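Teaching by demonstration

Teaching by demonstration is a way of getting a robot to do a job by showing it, with no need to write out every movement as code. A person carries out the task through the robot, the movements are recorded, and a control program is then fitted to the recordings. It is one of the liveliest corners of robotics, and a wonderfully direct one: people who have never written a line of code can pass on what their hands already know!

Two methods are common. In hand guiding, also called kinaesthetic teaching, the person takes hold of the arm and moves it while the motors go slack enough to follow. In teleoperation the person works from a distance with a joystick, a headset, a 3D mouse or a smaller copy of the arm. Hand guiding gives a good feel for contact and weight, but the teacher's own arms can block the cameras. Teleoperation keeps the view clear — though it takes practice, and beginners often misjudge depth.

Demonstrations in simulation

Teleoperation works just as well on a simulated arm. Nothing gets broken, and a table can be reset in a moment. The Barmont kitchen set, a collection of simulated tabletop tasks, holds 2000 demonstrations, of which 608 involve picking up or moving a single item. Its tables are deliberately cluttered, so that a program trained on them must learn which item matters and which to leave alone.

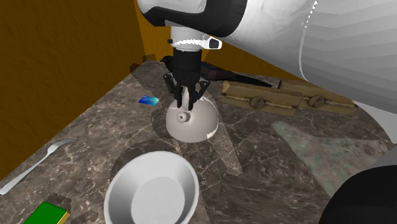
Simulated arm and gripper over a marble worktop with a bowl and a fork.
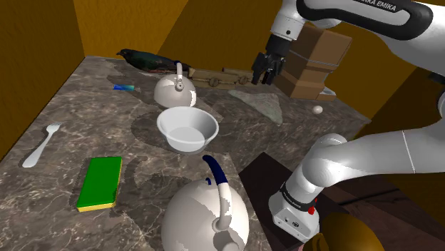 How many demonstrations a task needs varies a great deal. The Himden trials reached steady results on a simple lift with 38, while a two-stage task in the same series called for up to 288. Variety counts for as much as quantity: recordings that all begin from one pose tend to produce a robot that is lost anywhere else.

Small slips are often worth keeping. A teacher who misses a handle, backs off and tries again has shown the robot how to recover, and the Pasaribu method makes a point of collecting such moments. Long pauses are usually trimmed, as a program may otherwise learn to stop and wait.

See also: Bralska controller; imitation learning; motion planning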